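3. Soportes transparentes para la presentación vertical de galletas

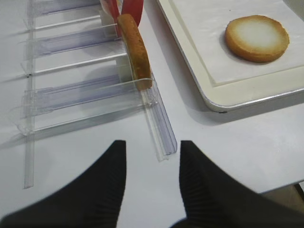 Figura 2. Soporte acrílico transparente sobre mesa blanca, con una galleta redonda colocada de canto en una de las ranuras.

3.1. El soporte y la posición de canto

El soporte que se ha usado en todo el estudio es un organizador de acrílico transparente, formado por rieles delgados y por separadores paralelos que dejan ranuras entre ellos (Figura 2). Este tipo de pieza se vende normalmente para ordenar tarjetas o sobres pequeños, y su empleo con productos de panadería no está descrito en los catálogos que hemos consultado. Nos interesó por una razón práctica: en los mostradores pequeños, como los de la localidad de Beteo, la superficie disponible es poca, y la galleta tumbada ocupa todo su diámetro.

Cuando la galleta se coloca de canto, el comprador ve sobre todo el borde, que es fino y curvo, y solamente una parte de la cara. En la galleta de la Figura 2 se aprecia la superficie rugosa, con manchas de color tostado y marrón más oscuro, y también que la pieza está un poco inclinada y apoya en un separador transparente. Esta inclinación la consideramos aceptable y la hemos llamado "apoyo simple". El apoyo simple se distingue del "apoyo doble", en el cual la galleta toca los dos separadores vecinos y queda retenida por presión. El segundo caso no es deseable para una masa seca, porque el roce continuado desprende migas del borde.

3.2. Material y procedimiento

Se prepararon 200 galletas redondas de una misma receta, elaboradas por el obrador Flelargate en el mes de diciembre. Antes de las pruebas se descartaron las piezas rotas y aquellas cuyo borde presentaba una grieta visible a simple vista. Las restantes se guardaron en recipientes cerrados hasta el momento de colocarlas.

La mesa de trabajo es de color blanco. Elegimos esta superficie después de unas pruebas preliminares con manteles de color, en las cuales las migas pequeñas se perdían de vista. El inconveniente del blanco es que las paredes transparentes del soporte se distinguen peor, y a menudo solo se reconocen por los reflejos y las sombras de tono azulado que dejan en la mesa. Para la persona que coloca las piezas esto significa un esfuerzo adicional, sobre todo en las primeras sesiones.

Cada galleta se introdujo en la ranura desde arriba, sujeta por el borde, y se soltó cuando el canto inferior ya tocaba la base. No se permitió corregir la posición una vez soltada la pieza. A continuación se anotó el tipo de apoyo, y transcurridos siete días se retiró la galleta y se recogieron las migas de la ranura con un pincel seco. En total, contando las repeticiones con piezas de reserva, se registraron 745 colocaciones.

3.3. Observaciones sobre la colocación

El apoyo simple fue el resultado más frecuente en las galletas de grosor regular. Las que habían crecido más de un lado en el horno tendían a girar antes de quedar quietas, y en ese caso la cara mejor dorada quedaba a veces hacia el separador y no hacia el comprador. Esta cuestión parece menor, pero los vendedores entrevistados la mencionaron con insistencia - para ellos la cara es lo que vende la galleta, y el borde dice poco del producto.

También se ha observado que las ranuras de los extremos se llenan con más facilidad que las centrales. En las primeras hay espacio libre a un lado para la mano, mientras que en las segundas los separadores vecinos limitan el movimiento. Como consecuencia, las personas que participaron en las pruebas empezaban casi siempre por un extremo, aunque no se les había dado ninguna indicación sobre el orden.

La transparencia del material tuvo efectos contrarios. Por un lado permite ver la pieza a través del separador. Por otro, la grasa de la masa deja huellas en las paredes, y después de varias colocaciones el acrílico pierde claridad. La limpieza con paño húmedo fue suficiente en todos los casos, pero es necesario esperar a que la ranura esté seca por completo antes de volver a usarla.

3.4. Limitaciones

Los resultados se refieren a un solo modelo de soporte y a una sola receta. No podemos afirmar que una galleta más blanda, por ejemplo con relleno, se mantenga de canto durante el mismo tiempo. Ó Flaithearta propone para estas masas una ranura con base curva, que reparte mejor el peso; esta variante no se ha probado aquí y forma parte de la segunda fase del proyecto Trultadum. Tampoco se ha medido la humedad de la sala, que pudo influir en la cantidad de migas recogidas.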